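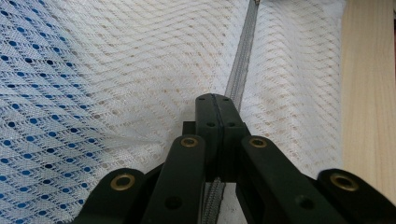 Washing old net curtains: soak or machine?
Nunham Home Forum > Laundry and Fabric

plainhem
Moved into a rental with net curtains in every window, and the landlord wants them "kept nice." They are currently the color of weak tea. My mother swears by an overnight soak in the tub. The machine has a cycle called Delicate that sounds like a cement mixer. Who do I believe?

Posted September 10, 2021

tubandtile
Your mother. Cold water, a scoop of washing soda, leave them alone. Change the water when it turns brown and try not to think about what you've been breathing.

kitberg_kev
Machine, every time. Mesh bag, cool wash, slowest spin you've got. I've done mine like that since we moved to Kitberg and the only casualty was a sock.

tubandtile
Slowest spin on mine is 570. That's a lot of spin for something with the structural strength of a cobweb.

kitberg_kev
Mine goes down to 548, so I guess I'm the gentle one.

oddsocket
Take the hooks out first. I'm not going to say how I learned this, but the repair guy was very polite.

plainhem
Hooks noted. What about bleach?

tubandtile
No. If they're polyester it can turn them yellow, and then you've paid for bleach to get where you started.

margin_of_hem
Depends on the fabric. Read the label. If there's no label, which there won't be, assume the worst and use oxygen whitener. I use the Branico one, 14 bucks a tub, smells like a swimming pool having a nice day.

kitberg_kev
14 bucks! Baking soda exists.

margin_of_hem
So does dirt, Kev.

oddsocket
Whatever you pick, don't iron them. Hang them back up damp and they'll drop straight on their own. Put a towel on the sill.

plainhem
Update: soaked one pair overnight, machined the other pair in a bag. I can't tell them apart. The soaked ones did take up the only bathtub for a day, and there were complaints.

tubandtile
Give it a year. The soaked ones will outlive you.

kitberg_kev
Or you could buy new ones. Alva had plain panels at 70 percent off in June.

plainhem
They're the landlord's curtains, Kev. Doing the bedroom set on Sunday, in the machine, hooks out.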